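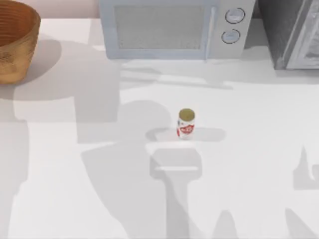 Unit 4: Seeding and Tiebreakers

Ondalen and Samdale both finish league play at 14-6, so each has 20 games on record. Go through the steps in order and stop once the tie is broken.

1. Head-to-head record. They met 2 times and split.
2. Record against the top team, Wosorora.

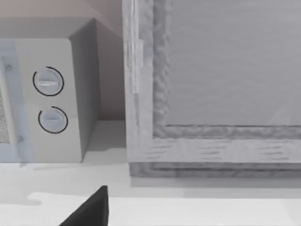 3. Point difference in the games between the tied teams. Overtime points count.
4. Coin toss at the league office.

Three-way ties use a separate table, covered in Unit 5. Bring your worksheet.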